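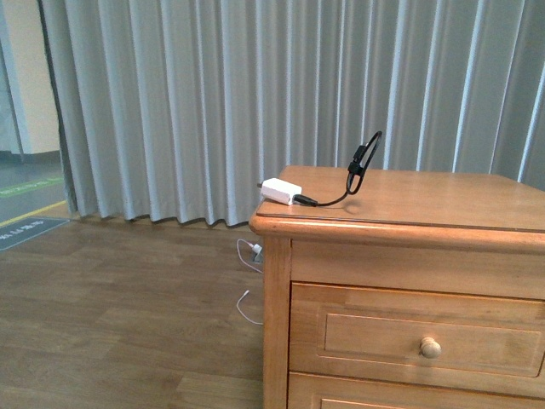
**Lowri Ifans**
Mon mari soutient que laisser un chargeur branché toute la nuit ne coûte rien, moi je pense que si. Nous venons d'emménager dans un appartement à Detden et la première facture nous a surpris : 642 kWh pour deux mois, alors que nous sommes absents toute la journée. Je débranche maintenant le téléphone, la lampe de chevet et la box avant de dormir, lui trouve que je perds mon temps. Est-ce que les petits appareils en veille peuvent expliquer un chiffre pareil ? Le chauffage est collectif, le chauffe-eau est électrique (marque Brolitz, 150 litres, déjà là à notre arrivée).

---

**kyria_elec**
Un chargeur de téléphone récent, sans rien au bout, consomme une fraction de watt. Sur l'année cela fait quelques dizaines de centimes. Votre mari a donc raison pour le chargeur. La box, c'est autre chose, elle tourne en permanence et consomme souvent une dizaine de watts.

À votre place je regarderais d'abord le chauffe-eau. Vérifiez au tableau que le contacteur jour/nuit est bien sur « auto ». S'il est resté sur la marche forcée, il chauffe à toute heure, y compris au tarif plein. Regardez aussi le thermostat : 55 ou 60 °C suffisent, beaucoup sont réglés plus haut.

Pour savoir ce qui consomme chez vous :

- relevez le compteur à 22 heures, puis de nouveau au lever
- recommencez le lendemain avec le chauffe-eau coupé au tableau
- comparez les deux nuits

Chez moi le ballon représentait à lui seul plus de la moitié de la facture.

---

**Mamie Ilen**
Moi je débranche tout depuis toujours et je paie quand même trop cher.

---

**tonio_b**
D'accord avec kyria_elec, sauf sur un point – la marche forcée ne change pas grand-chose aux kWh, elle change surtout le prix du kWh. Si vous avez un tarif unique, l'effet sera presque nul. Demandez aussi si la facture est établie sur un relevé réel ou sur une estimation. Après un déménagement en septembre j'ai payé 113 euros de trop à cause d'un index estimé, et le remboursement est venu sur la facture suivante après un simple appel avec le bon chiffre du compteur.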